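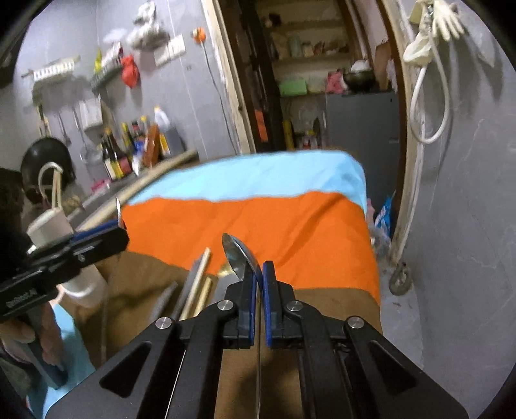 At the covered table, with a light blue cloth to the left.

Table linen and flatware: changes to the hire service

Clakumance has revised the terms for table linen and flatware hire from the Wullano depot. The new terms apply to orders placed after 28 July 2025. Orders confirmed before that date keep the terms printed on the confirmation sheet.

Linen is now issued in sealed packs of 14 pieces. Part packs are no longer supplied. A pack contains one size and one color only, and mixed orders are made up from separate packs. Tablecloths are pressed and folded in quarters, so a center crease will show on narrow tables. Members who need a flat finish should ask for rolled cloths, which are limited to 60 per event and must be returned on the same tubes.

Return linen dry and shaken out. Damp cloths stored in plastic will mildew within a few days, and mildew marks do not come out at the wash temperatures the laundry uses for colored cotton. Wax should be left alone. Scraping pushes it into the weave.

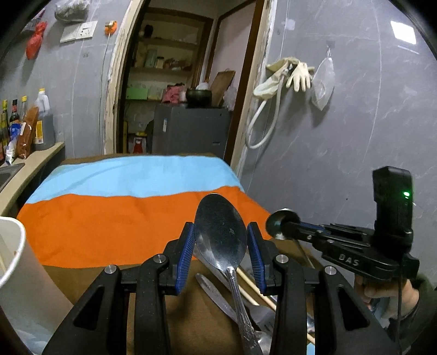

Flatware is stocked in two patterns. Kokkonen is the plain one and the larger of the two, with 795 place settings at the last stock check in April. Clirnis has a beaded edge and is held at 300 settings. The patterns differ in weight and in handle length and should not be mixed on one table. Serving pieces are listed separately on the order form and are not included in a place setting.

Rinse flatware before packing it in the gray trays, handles down. Do not soak it overnight. Salt and vinegar left on the surface will cause pitting, including on stainless steel, and pitted pieces are charged at replacement cost. Steel wool and chlorine bleach must not be used on either pattern.

Shortages should be reported before the event, using the count slip in the top tray. Slips handed in with the returns will not be credited. The depot counter closes for lunch, and the loading door stays locked during that time.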